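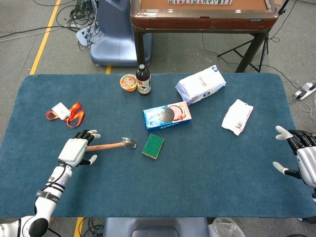
The Semell's left hand above a hammer on the felt work mat, with a sponge, biscuits and a brown glass bottle within reach.

Hands for hire

The Semell is being pitched to small warehouses and repair shops as help you can rent by the month. Roald Sundqvist went looking for the catch.

The brochure for the Semell says it has "the hands of a colleague." I have had a few colleagues whose hands I wouldn't trust with a stapler, so I went in with an open mind.

Clolov, the company behind it, sells the Semell as a service. You don't buy the robot. You sign up for a minimum of three months, a crew installs it beside one of your tables, and you pay for the hours it works. The sales line is that anything a person can pick up off a bench, the Semell can pick up too, sort, and put where you want it. It's a big claim, and most of my afternoon at the company's demonstration space went into finding out how much of it you'd be paying for.

The demonstration is built around a table covered in dark teal felt. On it goes what the staff call the drawer, meaning the sort of stuff that ends up in one. There was a hammer with a wooden handle, a scouring sponge, a blue box of Oreos, a small cup with an orange rim, a lanyard with a badge holder and a couple of white packets. It's a decent mix. A hammer is heavy at one end, a lanyard has no shape worth mentioning, and a puffy plastic package gives way when you squeeze it.

I asked whether I could add something from my own bag. Solveig Magnusson, who runs the demonstrations, said she'd prefer I didn't, as the system works best with items it has been "introduced to." Introductions turn out to be a line on the price list. The base plan covers up to 40 items. After that you pay for each new one, and Clolov won't publish the rate. It depends, I was told, on the item.

That matters a great deal if you run the kind of business the brochure is aimed at. Ohemaa Atinga manages a returns depot that handles small household goods, and she sat through the same pitch in May. "Forty items is a morning for us," she told me. "Then somebody sends back a garden hose."

The hands themselves are good. They are white, with black-jointed fingers, and they move with a softness I hadn't seen in cheaper machines. The left one settled over the hammer, took the handle and lifted it on the first go. Handing it across to the right took two tries. The sponge was no trouble at all. The lanyard was picked up, dropped, picked up again and finally carried off with the badge holder swinging underneath, and I found myself leaning forward in my chair, which I suppose is what they want.

Then I asked about speed. A person would have cleared that table before I'd finished my coffee. The Semell was still going when the coffee was cold. Magnusson's answer was that it doesn't stop for lunch, and that's fair as far as it goes. But a slow worker who never goes home still has to be paid for by the hour under this plan, and the hours are where Clolov makes its money. I'd like to see a price per item handled. I asked for one and was offered a follow-up call.

There is also the floor to think about. The brochure shows the robot in a bright, bare room. A working set-up comes with cables, power strips and a fair bit of space that you can't use for anything else. Nana Quaye, an electrician who has wired workshops for similar machines, suggests getting a quote for the electrical work before signing. "People measure the table," he said. "They forget to measure everything behind it."

Clolov is not alone here. Plulon will sell you a single arm with a simple two-finger gripper, which can't do half of what the Semell does and doesn't pretend to. If your work is boxes of much the same size, I'd look there first. The case for human-shaped fingers gets stronger when the goods are odd and the tools were made for people, hammers included.

Sena Quansah, Clolov's head of service, told me the company aims for 100 per cent of base-plan items to be handled without a person stepping in. I asked what the figure is now. She said it varies by site. I asked for the best site, and she said she would check.

My advice is to ask for a trial on your own table, with your own goods, and to get the price of extra items in writing before anyone unrolls the felt. Clolov says trials can be arranged. At the time of writing I was still waiting for my follow-up call.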